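Keeping Your Fan Jerseys Bright: Wash, Dry and Store Tips
Laundry & Closet / Sports Gear
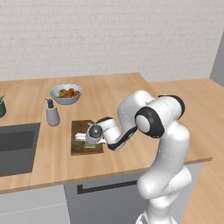

Before the first wash
Read the tag! I know, I know, but a stitched jersey and a printed replica want very different treatment, and the tag is where you find out which one you've got. Then do a quick dye test. Dampen a white cloth, press it on the darkest part of the jersey (inside the hem is a good spot) and hold it for a minute. If color comes off on the cloth, that jersey washes alone.

Mustard, nacho cheese and other game day stains
Scrape first, never rub. A butter knife held flat does a great job. Run cold water through the back of the fabric so the stain gets pushed out the way it came in, then work in a drop of plain dish soap with your fingertips. Mustard is stubborn, so let the soap sit for fifteen minutes and go again. My Lorneo away shirt took three rounds after the January playoffs and I was so happy when that yellow blob finally gave up!

The wash
Zip the zippers, undo any snaps, and turn the jersey inside out. Cold water, gentle cycle, half the detergent you'd use for towels. Skip fabric softener completely, as it leaves a coating that makes sports fabric hold on to smells. I keep the spin at 700 on my machine. Anything faster and the numbers on the back start to crease.
For armpit odor, soak the jersey first in a sink of cool water with a cup of white vinegar. Half an hour is plenty. Rinse well before it goes in the washer.

Drying
No dryer. Heat is what makes printed names crack and peel, even on low. Roll the jersey in a dry towel, press out the water, and lay it flat on a rack away from the window. Heavy hockey sweaters can go on a wide plastic hanger once they've stopped dripping, but thin wire ones leave bumps in the shoulders.

A lifting letter
Caught early, this is an easy fix. Put a sheet of parchment paper over the letter, set the iron to its lowest heat with the steam off, and press for 9 seconds. Let it cool all the way before you peek. Try it on a small corner first!

Storing over the off-season
Fold with the numbers facing out and slip a piece of acid-free tissue between the layers. Cotton pillowcases make wonderful storage bags (they breathe, and you can write the team on a strip of masking tape). Refold every couple of months so the creases don't settle in one place.

Reader tip
Abimbola Onuoha wrote in about pet hair on fleece-lined team jackets: a damp rubber glove, stroked in one direction, before washing. I tried it on my Foncombe jacket and it's fantastic.

Page updated Mon 29 April
Next: Getting grass stains out of white baseball pants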